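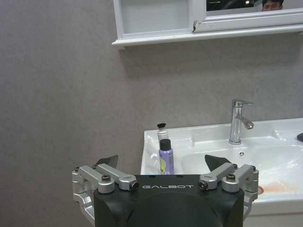 Getting rid of half my bathroom stuff

Blog > Home life > Clearing out

I've been meaning to write this one up since December, when I went looking for plasters and found 4 half-used tubes of the same hand cream. Four! I don't even like it. It smells of marzipan and I only bought it because Pridura had it on offer by the till.

So I did what I always do and made a rule. Nothing new comes in until something old is used up, and anything I haven't touched in 28 days goes in a bag. The bag was heavier than I'd like to admit (old sun cream, mostly, and hotel shampoos I'd carried home from Flurkeck as if they were treasure).

The first week was easy. The second week I ran out of conditioner and had to get through a sachet of something green that left my hair like straw – serves me right for keeping it. By the third I'd got smug and was eyeing up the kitchen cupboards. 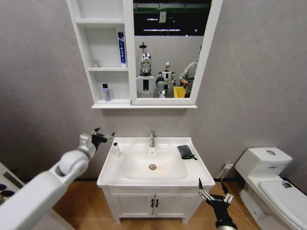

Open shelves next to the mirror in a wall cabinet.

People keep asking whether I saved any money. A bit, yes. I put 20 pounds a month aside for toiletries and for a while I barely dipped into it, so it went on a very nice towel from Valtonen instead, and I regret nothing. 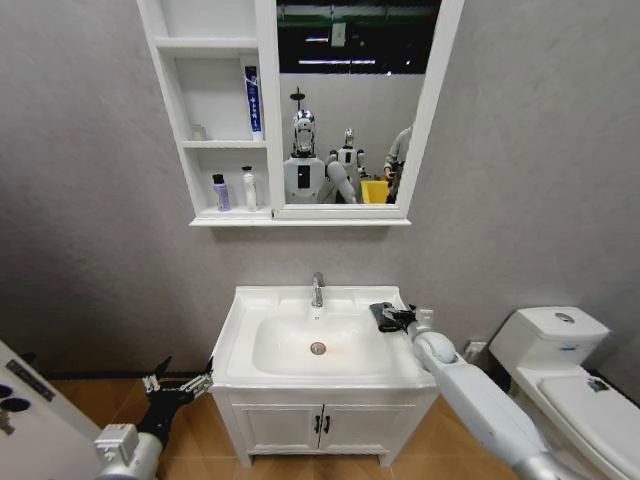 What I still haven't cracked is where to keep the things I do use. Drawers are hopeless for me, I just push everything to the back and then buy it again. I've come round to open shelves, with the toothpaste standing upright on the middle one and a couple of bottles underneath with a gap beside them. The gap is the hard part! Mine fills up the minute I turn my back, usually with hair grips. I'm doing the towels next, and there are a lot of towels.

Last updated: 21/09/2026

Contact | Copyright | Back to top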